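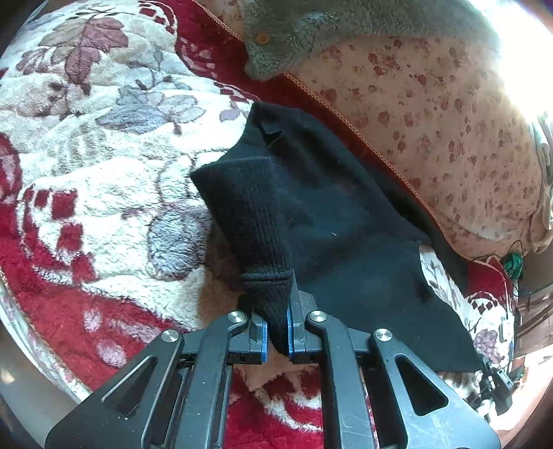 What Is a Town Fair?

A town fair is a big get-together for everyone who lives in or near a town. There are things to eat, things to look at, and games to play. Some fairs last one afternoon. Others go for a whole weekend.

Why do towns have fairs?

Long ago, fairs were mostly for buying and selling. Farmers walked their animals to town and sold them in the square. People bought cloth, pots and tools they could not get at home. When the selling was done, there was music and dancing.

Today we have shops for most of those things, but people still like the music.

Who plans it?

Planning starts months before. In the town of Skilach, the fair is held in April, and the first meeting is in spring the year before. Nosipho Adams is the fair organizer. Her job is to choose the date, book the park and make a list of everything the fair will need.

She also has to ask for a permit. A permit is a piece of paper from the town that says you are allowed to do something. The fair needs one to close Buthelezi Street to cars and another to sell food.

What is a stall?

A stall is a small shop that is put up for a short time, usually a table under a tent. The Skilach fair has room for 30 stalls. Each one gets a number, painted on the grass, so the stallholders know where to go. Of these, 16 sell food and the rest sell crafts, plants and books.

What is a schedule?

A schedule is a list of what happens and when. It stops two bands from playing on the same stage at the same time! Dumisani Mokoena writes the schedule at Skilach. He leaves a gap between shows so the performers can move their drums and speakers.

Part of his schedule looks like this:

10 am Gates open
11 am Brelel Brass Band
1 pm Pie contest
2 pm Puppet show
4 pm Prize draw

What if it rains?

Light rain does not stop a fair. Strong wind or lightning can, and then the fair may be postponed. Postponed means moved to a later day. Cancelled means it will not happen at all.

Words to know

Permit: written permission from the town
Stall: a small shop set up for a short time
Schedule: a list of events and their times
Postponed: moved to a later day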